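Home | News | Business | What's On | Sport

Two arms, one tray and a lot of snacks: my morning at the Skoltow gripper trials

By Gwion Owen
18/10/2024

14 comments | Share

I have eaten a good many meal deals in my time and never once wondered how hard it would be to pick one up if I didn't have hands. After a morning with the robotics team at Skoltow, out on the edge of Grerordale, I can think of little else. I stood in the crisps aisle last night squeezing the bags and a woman moved her trolley away from me.

The team have been trying out two grippers for a job that sounds dull until you watch it: put together a packed lunch on a tray, from whatever the customer has asked for, without crushing any of it. One gripper comes from a firm called Šťastný and has stiff fingers that close like pliers. The other is the Sunero, which is slower and gives a bit when it meets something soft. Both get bolted to the same pair of arms, with the same controller and the same orders, so that any difference ought to be down to the fingers (that's the idea, anyway — I was told there had been words about cable lengths).

Caradog Gronow runs the trials, and he was very patient with me considering I'd turned up early and leaned on something I shouldn't have. Each gripper has to get through 500 picks. The Šťastný finished its lot last week. The Sunero had done 113 when I arrived, and he wrote that number on the whiteboard in very large figures, I think to make a point to somebody.

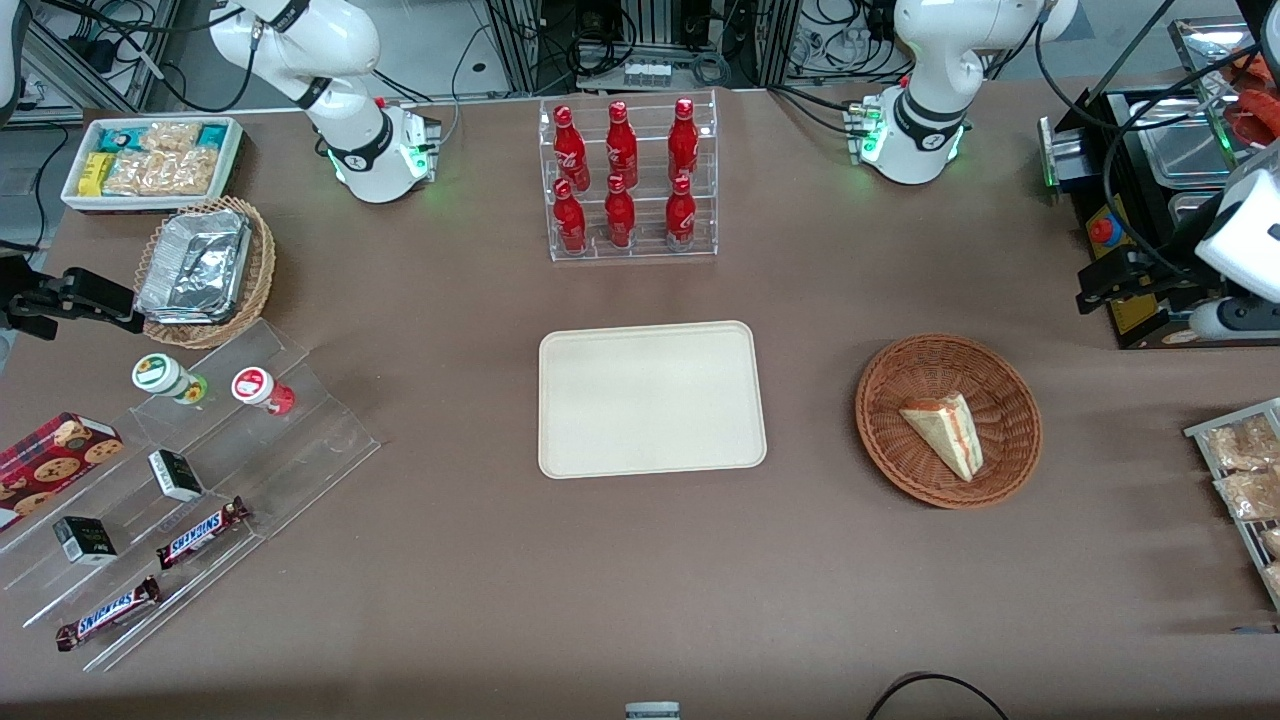

Six bottles of Coke, one sandwich in its basket and a tray waiting to be filled, with an arm on either side of the table.

I'd assumed the sandwich would be the tricky one, and it is awkward, being a triangle in slippery wrapping. Get hold of it by the point and the whole thing swings round. But the one that makes them all groan is the bag of baked snacks. There's air in it, so it changes shape as soon as you touch it, and the arm has to decide whether it's really got hold of something or is just pressing on a cushion. The stiff fingers burst a couple in the early runs and Elis Morgan, who writes the control software, was still finding crumbs in his jumper days later.

The bottles are more of a reaching problem. The rack has two levels, and if the wrist comes in too low for a back bottle it gives the front one a nudge. Elis has been fiddling with the angle of approach for most of the month. He showed me a graph of it, and I nodded, and he could tell.

So which is better? Well, it depends who you ask! Caradog likes the Šťastný because it's quick and it does the same thing every time, and he says a lunch counter at noon has no patience for a slow robot. Elis prefers the Sunero, mostly for the soft bags and the sandwich, and he reckons the speed can be found later. Hélder Rebelo, who looks after the cameras, told me they were both arguing about the wrong thing. His view is that most of the dropped items come from the arm misjudging where the wrapper ends and the food starts, clear plastic being a nightmare to see, and that you could fit either gripper and still miss. He has been moving the lights about to cut down the shine, and other people keep moving them back.

I asked if I could have a go at steering one myself. They let me, very kindly, with the speed turned right down and Caradog standing close to the stop button. I was aiming for a chocolate bar. I got the shelf. I had another try and got the bar, carried it nearly as far as the tray and let go a hand's width too soon — and I was still absurdly pleased with myself.

The next step, once the Sunero has done its 500, is a mixed run of 100 full orders with both arms working at once, which they haven't tried for longer than a few minutes at a time. After that the plan is a proper counter in the staff canteen in January, with real people asking for real lunches and presumably changing their minds halfway through. Rhydian Griffiths, who manages the canteen, says he'll give it a fair chance as long as it can cope with someone wanting two sandwiches and no drink.

I had lunch there on the way out. Cheese and pickle, handed over by Rhydian.

Shared 1421 times
Previous story | Next story | Back to News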